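Equipment Review: Partanen Stoneware Serving and Dining Range
Camville Residence Services, Purchasing Office
Prepared by Noemi Leone

Purpose of the Review

The Purchasing Office was asked to recommend a replacement for the white dinnerware used in the dining hall at Camville and in the smaller dining room at Anmont. The existing stock had been topped up from several suppliers over the years, and the pieces no longer stacked safely together. The Partanen stoneware range was placed on trial from September through the end of the term. The Privuleo line, already in use at the Anmont coffee counter, served as the point of comparison.

The trial order came to 288 pieces: dinner plates, side plates, bowls in two sizes, and mugs. All pieces were entered into normal service and washed in the same machines as the existing stock. Kitchen staff received no special instructions on handling.

Delivery and Condition on Arrival

The order arrived in two shipments, the second of which was late by more than a week. Packing was sound. Two side plates were chipped on arrival and were replaced by the supplier at no charge. The packing slips did not match the carton labels, and staff at Anmont had to open every carton to sort the sizes. The supplier has been asked to correct this before any further order is placed.

Everyday Use

Comments from diners were favorable on the whole. The bowls were liked best. They are deep enough for soup, and the larger size also suits salads and noodle dishes. The mugs drew the most complaints. The handle is narrow, and several residents with stiff or sore hands reported that they could not get a firm grip on it. The office does not recommend the mug for either site.

The plates are heavier than those they would replace. Servers carrying three at a time noticed the difference by the end of a shift, and the dish room supervisor asked that racks be filled to a lower limit. Stacks should be kept to 40 side plates on the lower shelves and fewer on the upper ones.

Glaze and Color

The range is sold in four colors. Green was chosen for the bowls and an off-white for the plates. Food shows well against both. Some diners felt that the green made pale dishes, oatmeal in particular, look less appealing, while others asked whether the plates could be ordered to match.
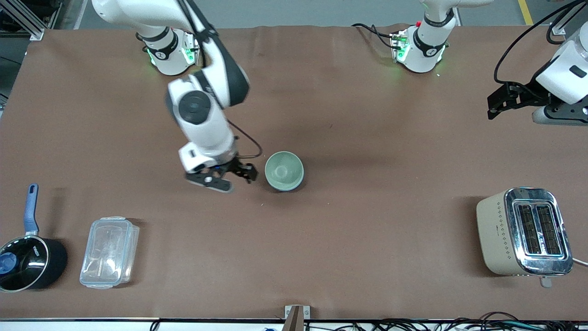 Cleaning and Wear

Stoneware from this supplier is rated for commercial dishwashers, and no fading was noted during the trial. Gray marks from flatware did appear on the plates within the first month. They came off with a mild powder cleanser, but this adds a hand-cleaning step that the present stock does not need. Tea stains rinsed away without difficulty.

The foot of each piece is unglazed. It holds water after the drying cycle, and bowls put away too soon left damp rings on the shelf liners. Staff at Camville now leave the racks standing for an extra ten minutes after lunch service.

Breakage was lower than expected. Most losses were mugs, usually at the handle. The Privuleo pieces at Anmont chipped more often along the rim over the same period, although they are thinner and are used at a busier counter.

Cost

Prices for the Partanen bowls and plates are about 70 percent higher than for the present white stock. The supplier offers a lower rate on full-carton orders and will hold the current colors in production for at least five years.

Recommendation

The office recommends buying the Partanen bowls in both sizes for Camville and Anmont. The plates are acceptable for Anmont, where table service is limited and loads are light. Camville should keep its present plates until a lighter option has been tried. The existing mugs should remain in use at both sites, and samples with a wider handle have been requested from Privuleo.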